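3.2 Volume readings and plastic labware in the school well-water survey

The survey drew on 23 teaching laboratories in the Grustevance and Clanunetti districts, each of which tested samples from private wells during one school term. Every laboratory received the same written protocol, but used whatever measuring vessels it already owned. Most of these were plastic. Glass had been withdrawn from 13 of the laboratories before the survey began, mainly on grounds of breakage, and the rest kept a mixture of the two.

Plastic vessels differ from glass in two respects that bear on the present data. Water does not wet untreated polypropylene well, so the meniscus is flatter and may be level or even slightly convex. Students who have been taught to read the bottom of a curved surface sometimes look for a curve that is absent. In addition, the graduations on molded ware are often raised and colorless, and are hard to see against a pale bench.
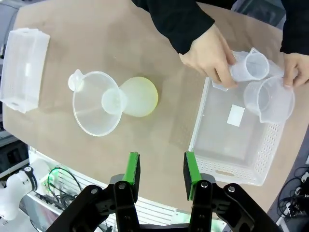

A total of 848 dilutions were recorded on the paper sheets. Of these, 84 were excluded before analysis. The most common ground for exclusion was a missing final volume, followed by a sheet on which the vessel type had been left blank. No sheet was excluded for an implausible result alone, as doing so would have removed the errors the survey was meant to find.

The protocol called for a graduated cylinder at the dilution step. Beakers and conical flasks were allowed for holding and mixing only, and the marks on their walls were to be ignored. Compliance was uneven. Several teachers in Clanunetti noted on the cover sheet that students had gone straight to the beaker marks when the cylinders were in use at another bench. We kept these sheets and coded them separately (code B in Figure 2).
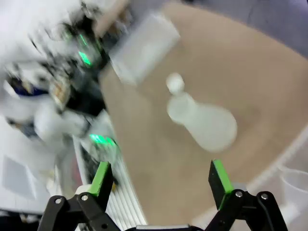

Temperature was handled more simply. Laboratories recorded room temperature at the start of each session and no correction was applied to volumes. The expansion of water over the range recorded is small compared with the reading error, and a correction would have implied a precision the vessels could not support.

Reading height had a larger effect. A cylinder held in the hand is seldom vertical and seldom at eye level – both faults bias the reading, and they do not reliably cancel. The revised protocol therefore asks that the cylinder stand on the bench and that the reader bend down to it.

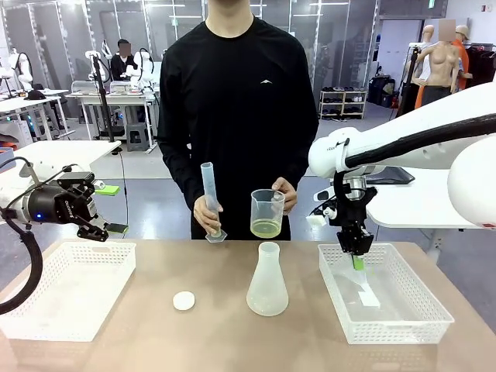 Figure 2. Graduated cylinder, beaker and conical flask in plastic. Only the first was accepted for the dilution step; readings taken from beaker marks were entered under code B.

Residual volume was the last source of error considered. Drops left on the wall after pouring were not measured in the main survey. The Ekpo laboratory ran a short supplementary trial in December, using the Brandia record sheet with one extra column for the weight of the drained vessel. Its results are given in Section 3.4 and are not pooled with those reported in this section.

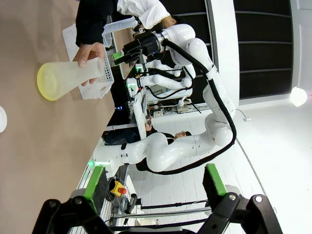
Can the marks on a conical flask be used if no cylinder is available?

Only for rough work such as making up a rinse. The flask is wide at most of its marks, so a small error in judging the level becomes a large error in volume, and the sheet should state that the flask was used.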